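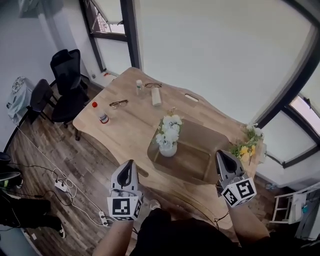
A wooden table with a tray on it.

Where does wood come from?

Wood comes from trees. The hard part under the bark is called the trunk, and most of the wood we use is cut from it.

How does a tree make wood?

Just under the bark there is a very thin layer that is always growing. Each year it adds a new ring of wood around the old one. In spring the tree grows quickly and the new wood is pale. In late summer it grows slowly and the wood is darker. One pale band and one dark band together make one year. A stump with 30 rings came from a tree that grew for 30 years.

Hardwood and softwood

There are 2 main kinds of wood. Hardwood comes from trees with broad leaves, such as oak, ash and beech. Softwood comes mostly from trees with needles and cones, such as pine and spruce. The names can be confusing. Balsa is a hardwood, but you can dent it with your fingernail.

From tree to table

First the tree is cut down and its branches are taken off. The log goes to a sawmill, where big saws cut it into planks. Fresh planks are full of water, so they are stacked with gaps between them and left to dry. If wood is used too soon, it can bend or crack as it dries out. Dry planks can be cut to shape, joined and rubbed smooth with sandpaper. Many tables are then given a coat of oil or varnish.

Words to know

Bark: the outer skin of a tree.
Grain: the lines you see in a piece of wood.
Sawmill: a place where logs are cut into planks.

Try it yourself

Find something wooden at home and look closely at the grain. Are the lines straight or wavy? Put thin paper over it and rub gently with a crayon to make a copy.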